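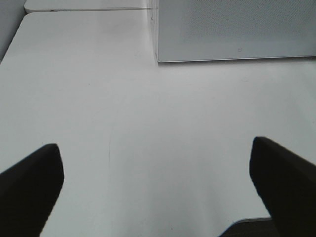 White surface, smooth finish

Siltari Deck Board, White

Siltari is a capped composite board for raised decks, balconies and garden steps. The cap covers all four sides and is coloured through, so light scratches do not show a darker core. Boards are supplied square-edged or grooved for hidden clips.

Fit to joists at 300 mm centres. For diagonal layouts, ask for the span table. Leave a gap of 10 mm at walls and posts. Cut with a fine-toothed blade and support both sides of the cut.

Clean with water and a soft brush. Clendix deck cleaner may be used on grease marks; rinse well. Do not use wire brushes or solvent.

Order codes
332 Square-edged board
78 Matching fascia

Clips and screws are sold separately under the Wolde name. Boards ordered before April may differ slightly in shade and should not be mixed with later stock.

Stocked at Vekholm. Trade enquiries: Nilton Marulanda.
Page revised June 14, 2019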